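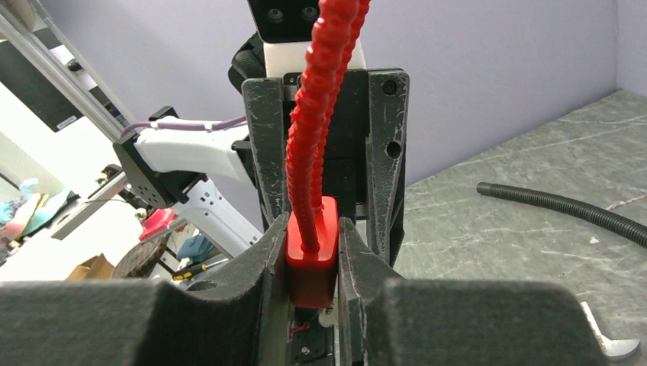
1/ Bench cleanup thread. I gave it one evening and it took two. Writing down what I did so I can do it again in January.

2/ Started with the cables. Anything loose got a tag at both ends before I unplugged it. I used 37 tags. The purple cable stays where it is, everything else could move.

3/ Segmented hose, the ball-link kind. I bought a bag of 100 links from Bustetti a while back and they had ended up in four different drawers. They are now in one jar. If a joint pops apart too easily I throw that link out, I don't try to save it.

4/ Screwdrivers. The yellow and black one is the one I reach for most, so it gets the hook nearest the vise. The rest went into the Tetar roll.

5/ Cardboard boxes. My rule now is one box on the bench at a time. I broke down 10 of them and put them out with the recycling. Should have done that last summer.

6/ The marbled work surface shows every bit of dust. Damp cloth first, dry cloth after. I tried the Uselthorpe spray and it left streaks, so back to plain water.

7/ Round wooden disks and other offcuts: keep if bigger than my hand, otherwise scrap bin. I kept more than I meant to.

8/ Small screws are still not sorted. I set a timer for 30 minutes, got through the M3s and quit. They're in a soup bowl for now. I need the bowl back.

9/ Someone asked about the wall color. It's a light lavender, it was like that when I moved in. I don't mind it.

10/ Next is the shelf under the bench. I haven't looked in there since spring. Will add to this thread when it's done.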